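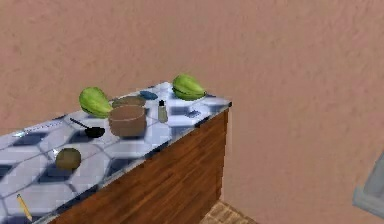 How much of a first-year budget should go on simulation before any arm is ordered?

For a group our size, 15 per cent, spent in full before the purchase order goes out. Most of it is compute and the hours of whoever builds the scenes. The licence, if there is one, is the small line.

I have been asked for the figures behind that, so I am setting them down. We are a small outfit working on kitchen tasks: pick up the utensil, put the fruit in the pot, move the bottle out of the way. The plan in June was to buy one arm and one gripper, bolt them to a bench and start. Aatos Mustonen, who holds the budget, asked what the arm would do in its first 60 days. The true answer was that it would sit switched off while we argued about camera height.

So the order was held and we rented compute instead. The unit of account is the GPU hour, and we used 486 of them before we had a counter-top scene we trusted enough to plan from. A good share went on rendering. We run at low resolution because the policy sees low resolution, and paying for a sharper picture than the network will take in is waste. Tiled worktops stay in the set because a repeating pattern is a hard background for small flat objects, and I would sooner learn that on rented hours than on a bench.

Three things changed in the equipment list as a result.

Reach. We had specified the shorter Belier arm. With objects spread from the front edge of the counter to the back corner, the shorter one ran out of useful wrist angle well before it ran out of length. The longer model costs more and needs a stiffer mount. Both are now in the plan.

Gripper. The quote from Nosudo was for a parallel jaw with a narrow stroke. It will close on a pencil. It won't open round a large piece of fruit. The wide-stroke version has a longer lead time, so it goes on the first order and the arm follows.

Cameras. We had two down. We now have three, plus a spare cable for each, which I had left off entirely. Cables are the cheapest thing on the sheet and the commonest cause of a lost afternoon.

What simulation did not help with: mains supply, floor loading, the width of the lift, delivery charges. Nor did it say anything useful about grip on soft or fuzzy surfaces. Our friction values are guesses with decimal points, and I have kept a line for fingertip pads in several materials on the assumption that the first set will be wrong.

On support contracts, Amaral offered a yearly plan and Sover a pay-per-visit one. With a single arm I have gone for pay-per-visit and put 320 pounds a month aside against it. If we buy a second arm the sum needs doing again.

The revised sheet went back to Aatos with the spares on a separate tab, as he wanted. He has queried the stiffer mount. I have sent him the deflection figures and am waiting for a reply before I confirm the gripper.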